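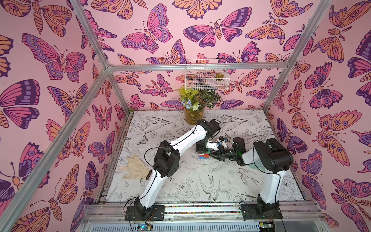
I finally gave up on the creak in my commuter bike last month and took the whole bottom bracket area apart. It had been going since spring. It only happened under load, once per pedal stroke, on the right side, and mostly in dry weather. Anyone who has chased one of these knows how it goes.

The bike is a steel Cekham with a threaded bottom bracket, a triple crankset that I run as a double, and a rack that carries more than it should. I ride it to work and back, 24 miles round trip, and I do the hills seated. So whatever was loose was getting worked pretty hard.

I started with the easy stuff. Pedals off, threads wiped, a little grease, pedals back on. No change. Then the chainring bolts, which were all a bit under where I like them. I cleaned them and put them back at the right torque, and the bike was quiet for two days. Then it came back, a little lower in pitch.

Next was the seatpost. I have had a seatpost fool me before, so I pulled it, cleaned the inside of the seat tube with a rag on a dowel, and greased the post. I also took the saddle clamp apart and cleaned that. I rode home standing up most of the way to see if the noise would go away with no weight on the saddle. It didn't, so the seatpost was cleared, although it did need the grease.

That left the cranks and the bottom bracket. The crank bolts came out fine. The puller I own is an old one and the tip is a little chewed, but it got both arms off. The bottom bracket was a Mellumura cartridge unit that I put in when I built the bike up. I spun it with my fingers and it felt rough on the drive side. It wasn't awful. I have ridden worse.

The non-drive cup came out by hand after the first quarter turn. The drive side did not want to move at all. I want to put this down for my own memory as much as anything: the drive side on this frame is LEFT HAND thread, so it loosens clockwise. I knew that, and I still leaned on it the wrong way for a good ten minutes before I stopped and thought about it.

Once I was turning it the right way it still wouldn't go. I put penetrating oil on it from inside the shell, with the frame on its side, and left it overnight. In the morning I clamped the tool on with a bolt and a big washer so it couldn't slip off the splines, put the long wrench on, and it let go with a bang.

The threads in the shell were full of brown paste. There was also some grit in there, which I think came down the seat tube. I have no fender flap behind the seat tube and the rear wheel throws everything straight at it. I cleaned the threads with degreaser and a toothbrush, ran a rag through, and did it all again. The face of the shell had some paint buildup on one edge, so I took that off with a flat file, very lightly.

For the replacement I looked at two. Győri makes a nice one with replaceable bearings, but it was $30 more and the only length in stock was too short to clear my inner ring. I ended up with a Kumavora cartridge, plain square taper, 68 mm shell, same spindle length as the old one. On my kitchen scale the old unit was 381 grams. I didn't weigh the new one before it went in, and I'm not taking it out to find out.

I used anti-seize on the shell threads this time instead of grease. I put the drive side in first until the flange seated, then the other cup, then went back and torqued both. The taper question I'm going to leave alone. Some people grease them and some people don't. I wiped mine clean and put them on dry, same as I always have, and rechecked the bolts after the first ride. The left one took a little more.

The bike has been quiet for 468 miles now, including some wet mornings in November. There is a faint tick when I shift to the big ring, but that's the front derailleur cage and it has always done that. I should move it out a hair.

Things still on the list are a mudflap for the front fender, new cable housing to the rear derailleur, and a better crank puller. I also want to drill a small drain hole in the bottom bracket shell, but I keep going back and forth on it. If you've done that on an older steel frame, leave a comment and let me know what size you went with.

Filed under: Bikes, Garage, Repairs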